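2023-11-05

A long day with the hand-held grippers, and my wrist knows all about it. 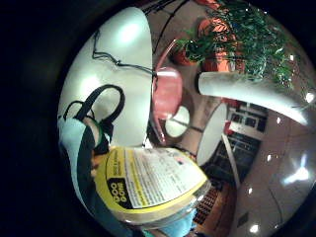
Mitali Ranasinghe thinks I'm far too fond of the Corance, and she told me so before I'd even got my coat off. It may well be the lighter of the two, she said, but a light tool makes you lazy with your elbow, and then the arm has to copy all your laziness later on. She would sooner have the Riren, weight and all, because it makes you slow down and mean every movement. I said I'd heard the same argument made for heavy saucepans. She didn't laugh, but she did write it down, so perhaps she'll use it.

I can see her point, I really can. I began with the Riren this morning while I was fresh and it was lovely for the first half hour, very steady, with none of that little wobble I get when I reach away from my body. By the time we'd moved on to the tubs and bottles, though, I was propping my elbow against my ribs like somebody carrying shopping home in the rain. The Corance I could have held all afternoon (and did, more or less).

The view is what I keep coming back to. Both cameras are the round, very wide sort, and after all these weeks I still find it strange to see everything bending round the edges. Chair backs bulge, round tabletops turn into eggs, and a column stretches halfway across the room like pulled toffee. Mitali says the bend hardly matters once it's been measured properly, and that what matters is seeing the fingertips and the thing they're touching together. The yellow Goo Gone is a good test for that, with its big black letters, though the small print on the label is hopeless.

We did 27 takes with each gripper before stopping for soup. I'd wanted more from the Riren, but the trigger had begun to feel gritty and I'd sooner ask Liyanage about it than go poking in there myself, remembering what happened with the spring last time. Their man on the telephone is very patient with me.

That leaves nearly 2000 to do by the end of November, with the first batch going off to Andura to be tried on the arm. I do so want to know whether their arm minds my elbow as much as Mitali does!

Must remember to charge both batteries tonight, and to cut my nails, and to bring the other gloves. Mitali has the Corance tomorrow and I'm to have the Riren all morning, which she arranged herself, looking very pleased about it.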